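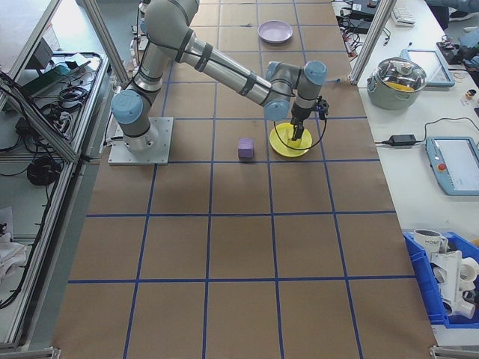
The gripper goes down to a yellow plate on the taped work surface.

The Robot Will Wash Your Plate, If You Put It in the Right Square

Opinion
2025-09-13

I have now read the Temham brochure three times, once for the facts, once for the pictures, and once to see if the price had changed while I was making coffee. It hadn't. The kit still costs $1,638 a month, the contract still runs 36 months, and the arm still comes with a phrase I have come to dread, "kitchen-ready skills."

Temham, if you have been spared the mailings, is the tabletop package that Durkeck started offering in March to small food businesses, church kitchens, care homes and anybody else with a sink and a staffing problem. You get an arm or a pair of arms, a gripper for each, a tablet, and a library of 13 tasks the thing is supposed to know before it arrives. Pick up a plate. Put down a plate. Pick up a sponge. Wipe. It goes on like that, and reading down the list is like reading the résumé of a very honest teenager.

I run the numbers and the ordering for a lunch counter in Flaltcombe, and we are exactly who this is meant for. We go through dishwashers (the human sort) at a rate I would prefer not to print. So when Durkeck offered to let would-be customers come and watch the tasks being worked on, I went, and I took my reading glasses and my bad attitude.

Let me be fair first, as I don't plan to make a habit of it.

The arm is a handsome piece of equipment. Silver-gray tubes, pale blue caps on the joints, the general look of something that would be sold next to expensive bicycles. It moves smoothly and it doesn't slam things. I have employed people who slammed things. When it reaches down to a plate it does so with what I can only call manners, and I stood there a good while longer than I meant to, the way you stand at a construction site.

The tasks are also real tasks. I had half expected the usual trade show business, with a robot handing you a soda and a man in a nice shirt handing you a pen. Durkeck was working with plates and a sponge. Someone there has evidently been in a kitchen, or has at least been told about one by a person they trusted.

Now for the part where I earn my lunch.

The table was covered in brown paper, and the paper was marked off in big squares with blue tape. I asked what the tape was for and got a pleasant answer about repeatable layouts and comparing one attempt with the next. Fine. I believe it. If you want to know whether a machine is getting better at something, you had better know where you put the plate. My counter doesn't have squares, though. My counter has a ticket printer, a bus tub, a stack of clean lids, a stack of lids that somebody thinks are clean, and a phone. If I taped it off in blue, the tape would be in the soup by eleven.

The brochure mentions this, in its way. Page four says that Temham "performs best in an organized workspace." Well, so do I. So did every cook who ever quit on me. The whole reason a person looks into buying a dishwashing arm is that the workspace has stopped being organized, and it seems a little rich to sell me a cure with the condition that I get well first. 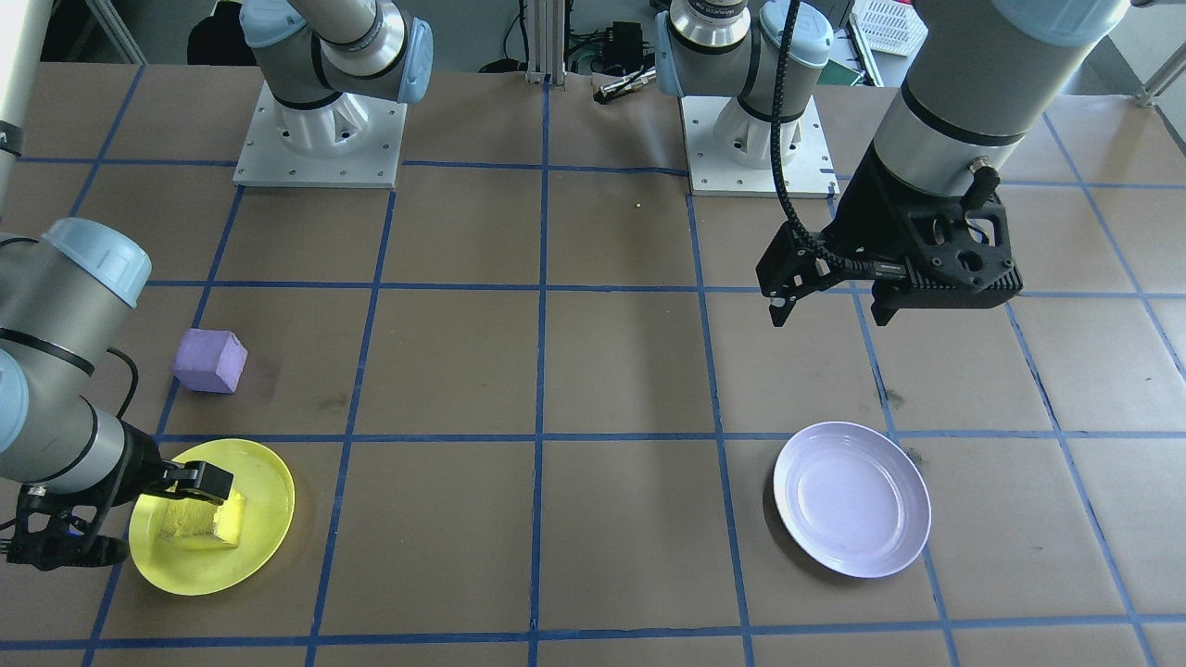

Two arms at the table, one with a sponge over the yellow plate.

I spent a good part of the visit on the sponge, which is the task I'd be paying for. A plain yellow block, held in a black gripper, tilted on a yellow plate. A yellow sponge and a yellow plate struck me as an odd choice of colors for teaching anyone anything, and I said so. I was told that it was useful to have hard cases. I liked that answer. It was the first thing I'd heard all day that sounded like it came from somebody who expected to be wrong now and then.

What I wanted to know next was what the sponge does about egg. Dried egg is the measure of all dishwashing. You can keep your crumbs and your light film of dressing. A yolk that has sat on a plate through the lunch rush is a building material, and getting it off calls for hot water, a scraper and a grudge. The task sheet says "wipe surface of plate." It doesn't say "until the plate is fit to hand to a customer," and those are two very different sentences when the health inspector is the one reading them. I looked for egg in the brochure and there is none. There is a salad.

Then there is the question of the second arm. The one-arm package is what most small places will be quoted, and the pair costs more, in a column of the price sheet that says "contact us." I have watched a lot of people wash plates, and I have rarely seen it done with one hand by choice. One hand holds and the other scrubs. With a single gripper you are counting on the plate to stay put out of the goodness of its heart. Durkeck's people think the one-arm package is fine for light work. I think a customer ought to be told, in type the same size as the price, what light work means.

You might say I'm asking a lot of a young product. Maybe so. But look at how it's being sold. If Durkeck called this a research kit and priced it for schools and tinkerers, I'd have nothing to write about, and I might even buy one for my nephew. The grid, the plates, the little purple foam cube, all of that makes good sense for people who are working out how to get a machine to do a chore. It's patient work and somebody has to do it. My quarrel is with the word "ready," and with the 36 months.

Compare Rajput, which is the other outfit that sends me mail. Rajput sells a far duller machine. It's a rack loader with no fingers at all, it looks like a filing cabinet, and it does one thing. The brochure for it has a page headed "What it won't do," and the page is full. No pans, no mugs with odd handles, nothing with a lid. I read that page and felt my shoulders come down. I haven't bought that one either (it won't fit past our walk-in), but I'd lend its writer my car.

So what would get me to sign with Durkeck? I did think about it on the drive home, and my demands are modest.

Bring it to my kitchen for a week. Skip the brown paper. Set it up next to the sink I have, with the light I have, which flickers, and let it meet my plates, which came from four different suppliers and agree on nothing. Write down every time a person has to step in and help, and show me the list without tidying it. Replace the 36 months with something shorter that I can get out of if the arm turns out to be a very expensive way of holding a sponge. And tell me who comes when it stops on a busy day. The sheet promises a "remote response." I have had remote responses from my internet company and I still don't have internet in the back office.

Somebody at the visit asked whether I was worried about the robot taking jobs. I'd love to have that worry. The job in question has been taped to my front window since spring and the sun has bleached it so badly that it now says "ISHWASH." If an arm wants to come in and fill out the application, I'll find it an apron.

But it would get the same trial shift as anyone else, starting with the egg plates, and I wouldn't be signing for three years on the strength of one clean wipe. Durkeck has my number. I wrote it on their form, next to a note about the salad.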